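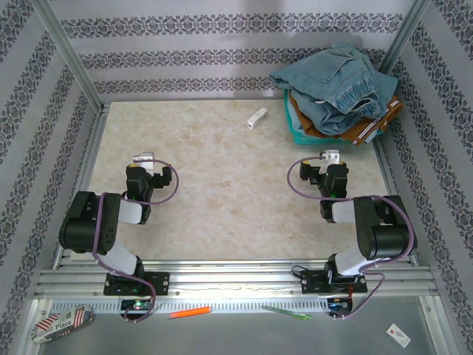 Catherine Nisbet wrote:
> Does anyone fold as they go, or do you let it pile up? My basket has been full since breakfast.

Pile up, every time! I've got a teal basket heaped right over the rim, denim on top (the kind with the gathered elastic waist – so comfy) and a rust-brown thing with white stripes trailing down the front. I always start with the denim and leave the small stuff for after supper. Magdolna, do you still roll yours? I tried it in December and gave up after 8 shirts.

Lụa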